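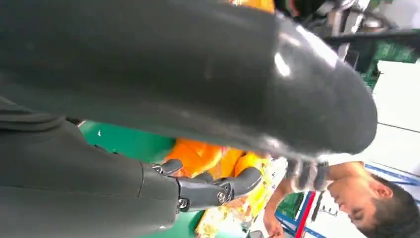 Sorting the packing stuff before the move to Cloditz. Orange in one pile, yellow in another, and anything too creased to fold goes in a bag.

The wrapping takes up more room than the things it came off. I'm keeping the big pieces – they'll go round the lamps in July.

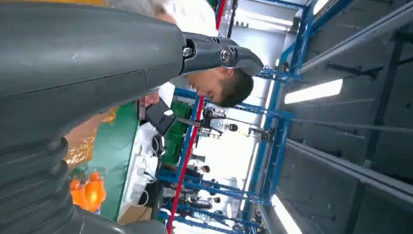
Cables are next. I coil each one, tie it, and put a label on the plug end. Kadri gave me a roll of 300 labels, so I won't run out.

Crates last. Heavy things at the bottom, wrapping on top – then the green table needs a wipe.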